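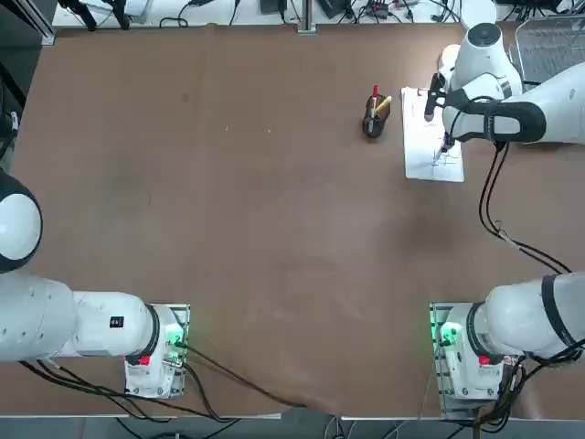 Chapter 4
Work Surfaces and Coverings

A work surface has two parts: the top, which carries the load, and the covering, which takes the wear. This chapter deals with the covering. Section 4.1 defines scuffing, creasing and tearing. Section 4.2 sets out how sheet coverings are cut and fixed, with an overhang of 2 inches on each side.

A crease in a sheet covering is a line of weakness — it wears faster than the flat area next to it. The depth of wear is measured at 17 points and averaged.

Before reading on, review the terms "load" and "friction" from Chapter 2. Exercises are at the end of each section.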